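Robotics / Manipulation / Section preprint
Şengül Yüksel, March

4. Comparing finger pads and controllers on a thin plastic case

4.1 Purpose

The earlier sections dealt with boxes and bottles, which have tall side walls and can be gripped almost anywhere. In this section we look at an object with very little height. A translucent white plastic case lying flat on a table gives a parallel gripper only a narrow edge to work with, and the lid rim is the part of that edge that sticks out. Small errors in fingertip position or in closing force matter more than they do with a box.

We compared two finger pads and two controllers. The pads were a smooth silicone strip, which we call the Ekinci pad after the workshop that cut it, and a textured black pad with a fine raised diamond pattern, which we call the Tavden pad. The controllers were Drillness, a position controller with a fixed closing speed, and Prulex, which slows the fingers when motor current rises and lets the wrist give a little along the closing direction.

4.2 Wrist view and contact at the rim

Each arm carries a small camera at the wrist. We used the wrist image for two things: to find the nearest edge of the case before closing, and to check afterward which finger had reached the object first. With a flat case the second point is important. If one fingertip reaches the rim while the other is still over open tabletop, a stiff controller will push the case sideways until the second finger meets it. On a smooth table the case can turn as it slides, and the planned grasp line is lost.

We call this one-sided contact. It was annotated by hand from the wrist images by one person, using a simple rule: a finger counts as touching if no strip of table can be seen between its tip and the plastic. Frames where the gap could not be judged were left out of the contact counts but kept in the results for lifting. The Tavden pads are fitted in the view that follows, with the right fingertip against the lid rim and the left one clear of the case.

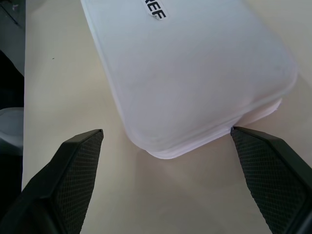 4.3 Table setup and approach

Two arms were mounted so that their grippers could reach the front of the table from the left and right. Both used the same gripper model and the same pointed black fingers. For each trial the operator laid the case flat near the front of the table, started the controller, and stepped back from the control station once the arms were moving. The case was always the same one. We did not fix it to the table or put a mat under it.

Two starting layouts were used. In the aligned layout, the long side of the case ran parallel to the front edge of the table, so that each gripper faced one short edge. In the turned layout, the case was rotated and only one gripper was used. The turned layout was meant to bring out one-sided contact, and it did so with both controllers.

Other objects were allowed to remain on the table as long as they were outside the reach of both planned paths. We did this on purpose. The edge finder had been tuned on a bare table, and we wanted to know if strong colors or soft shapes in the overhead view would pull its estimate away from the case. In the aligned layout the target is pale on a pale surface, and an orange backpack is by far the easiest thing to pick out. The edge finder was given a fixed search area covering the front part of the table, and with that limit in place the backpack had no effect that we could measure. Without the limit, the first estimate often landed on the backpack straps, and the run had to be stopped.

The overhead camera gave the starting pose and the wrist cameras took over for the final approach. The switch took place at a fingertip distance of 75 mm from the estimated edge. We tried switching earlier, but at longer range the rim and the tabletop were too close in brightness for the wrist image to be of use. The printed word on the case, INTREE, was helpful in the overhead image as a check on orientation. It played no part in the wrist stage.

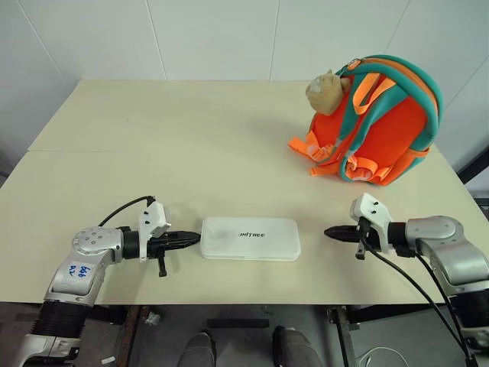 Figure 4. Aligned layout, with a gripper facing each short edge of the case.

4.4 Procedure

We ran 400 trials, divided evenly among the four combinations of pad and controller. Within each combination, half of the trials used the aligned layout and half the turned layout. The order was shuffled in blocks so that pad changes, which take several minutes, did not have to be made after every trial. Pads were wiped with a dry cloth at each change. Closing force was limited to 8 N for both controllers.

A trial was scored as a success if the case was raised clear of the table and held until the arms were told to lower it. A case that slipped at one end and touched the table was scored as a failure even when the other end stayed in the fingers. In the turned layout, success required the single gripper to raise the near end of the case without losing the rim.

4.5 Results

The choice of controller made a larger difference than the choice of pad. Under Drillness, one-sided contact in the turned layout usually led to the case being pushed and rotated before the second finger arrived. Under Prulex the case still moved, but it moved less, and the wrist often shifted enough for the second finger to close on the plastic near the planned point.

The Tavden pad did better than the Ekinci pad once both fingers were in contact. Its raised pattern seemed to catch the lower edge of the rim, and slips during lifting were less common. It had one drawback. When only one finger was touching, the textured pad dragged the case along with it, while the smooth pad sometimes slid past. With Drillness this nearly canceled the benefit of the better grip.

In 19 trials the lid came partly open during the lift. All of these were with the Tavden pad, and most were in the turned layout, where the finger pulls upward on the rim at one end only. We counted them as successes if the case stayed in the gripper, in keeping with the scoring rule, but for a case with loose contents they would be failures. Lowering the closing force reduced lid opening in a short follow-up test and also brought back some of the slipping. We did not find a single force setting that worked well for both layouts, and the trials in Section 5 therefore use a separate limit for each.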